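**Drenwood to Gomside, northbound: where did you camp?**

**yolandi_m** · 16/12/2018
Back home and already missing it! I walked the Drenwood to Gomside stretch in November, 72 miles, and the ridge above Lekota might be the best morning I've had on any trail (frost on the grass, fog filling the whole valley). Slept under the stars on night two and woke up with a crusty bag but no regrets. Where did everyone else stop?

**BNegi**
Lekota saddle, every time! Flat ground, a big view, and the spring is 200 yards down the east side.

**gert_modise**
Love the saddle but I wouldn't send a first-timer up there in November. The wind comes straight over the top. Grindell Creek is 3 miles farther and you get trees.

**BNegi**
Trees and cold air, Gert! I've been way colder at Grindell than I ever was on the saddle. That creek bottom is a freezer.

**yolandi_m**
Ha, I stayed at both and I'm with Bhupendra on this one. Grindell was pretty, but my water bottle froze solid. Next up is food, so I'm sorting that out before I try all 141 miles in one go. I carried way too much last time.

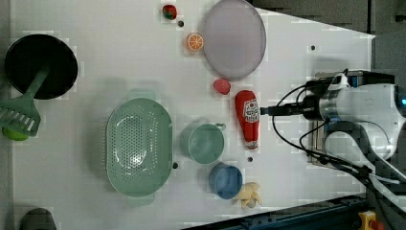 Lungile Pillay: I'd mail a box to Gomside and only carry four days out of Drenwood. The climb to the ridge is so much more fun with a light pack!

**gert_modise**
Check the store hours in Gomside first. I still say camp in the trees.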